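Skarkholm mounting plate kit, gray – review
Reviewed by Jolien Van Damme, 29/10/2026

I bought the Skarkholm kit to get a power brick and a small network switch off the floor of my office. It is a metal plate with a matching bracket, sold as a general mount for small equipment. Mine came from Fleteria for $31 plus shipping. They also list a longer version, but I measured the underside of my desk in February and knew it wouldn't clear the drawer.

The box is plain cardboard with the metal parts wrapped in paper. The screws and washers come in a small bag. The instruction sheet is one page, mostly drawings, and the drawings are too small. I ended up laying the parts out on the carpet and working out the order myself. Step 4 shows the bracket from the back without saying so, and I had it facing the wrong way the first time.

Assembly took me about 31 minutes, including taking the bracket off and turning it. The screws are standard Phillips and the heads did not strip, although I used my own screwdriver and ignored the little key in the bag. Start every screw by hand before tightening any of them. If you fully tighten the first one, the bracket sits slightly crooked and the next hole won't line up.

The metal is thicker than I expected at this price. The plate doesn't flex when I press on the middle of it. The finish is a flat gray with some blue in it and it marks easily. You will see scuffs after handling it on a work surface, so put a towel down if that bothers you. It doesn't bother me under a desk.
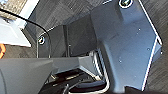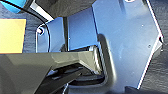
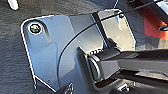

Metal parts up close – screw heads and black cable in the first and third pictures, slot and small holes in the second.

The slot is the useful part. It takes a hook-and-loop strap, and that is what holds my power brick. I had planned to use the small holes for zip ties, but standard ties are too wide. The narrow kind fits. A bag of 200 narrow ties cost me less than a sandwich and I will be using them for years.

Cable routing is left up to you. There is no clip or channel for it in the kit. A thin cable can be led across the face of the plate and tied down at the side. A thick one wants to spring back. I would have liked a couple of adhesive clips in the bag.

Edges: mine were fine to touch, with no burrs that I could find. My colleague Higinio Bañuelos has the same kit from an earlier batch and had to take a file to one corner of his, so check yours before you run a cable over it.

Before this I used the Mangundap tray, which was cheaper and made of plastic. It sagged at one end within a few months. The Nornham bracket is the other one people recommend. I tried it at work, and it is easier to put up but only takes equipment of one width. The Skarkholm is more trouble to assemble and holds a wider range of things.

The kit weighs 373 grams on my kitchen scale without the screws. The warranty card says coverage runs into 2029 if you register, and the form wanted a phone number, so I skipped it.

Good: stiff metal, useful slot, decent screws.
Not so good: poor instructions, finish marks easily, nothing included for cables.

Four out of five. I would buy it again for the printer shelf – same size, same color.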